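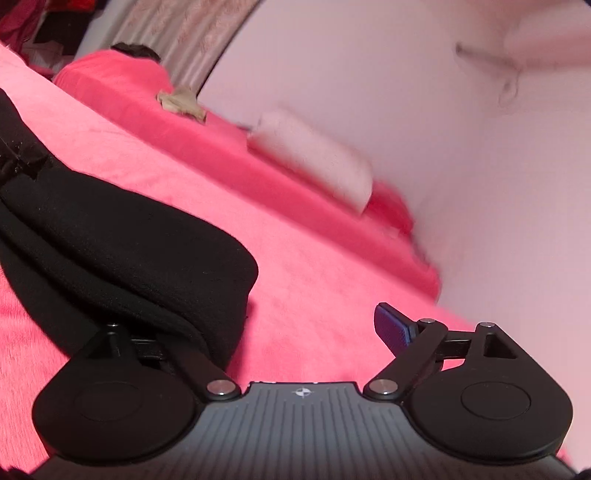

Jesex hand-held gripper over a plush pink blanket, seen from behind the ribbed housing.

Jesex Hand-Held Gripper, tested on bedding and clothes

I'm Asnakech Derese and I do the equipment write-ups here at Odard. I've now had the Jesex and the Drirlow side by side on soft stuff, and this is the one I keep picking up! Hard things like mugs and boxes are easy for both of them. Fabric is where they part ways, so I went straight to fuzzy blankets and dark clothing, the sort of thing that bunches up and slides off just when you think you've got it.

The first thing I liked was the linkage. The arms close evenly on both sides, so the cloth gets pinched in the middle and doesn't get dragged off to one side (the Drirlow does that, and it drove me a bit batty). The finger pads are blue and textured, and they held a fold of fleece without me having to squeeze like mad. Thin cotton still takes a second go some of the time. 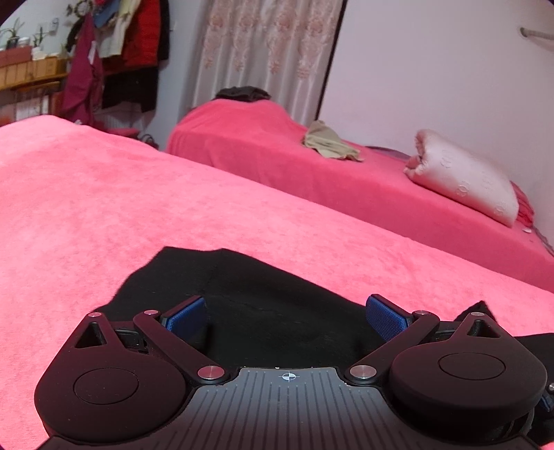 Blue finger pads angled in over crumpled black cloth. There's a silver pin at each pivot.

A few things I'd want to know before buying:

Grip force: 20 N on the standard spring. The stiffer one goes to 90 N, far too much for knitwear.

Pads: sold in sets of 2. The grey ones from Berhe fit as well but they're slippery on plush.

Rated life: 3,000 cycles before you should check the pivots. I'm nowhere near that yet.

Fuzz: plush sheds into the joints, so keep a soft brush handy. The Drirlow has covers over its pivots and wins this one easily.

The colour of the top plate is dark grey only, and the ribs on it are nicer under the thumb than I expected. If you mostly pick up hard parts, save your money and get the Drirlow. For laundry and bedding work I'd go with the Jesex, standard spring, and a spare set of pads.

Page updated 9/4/21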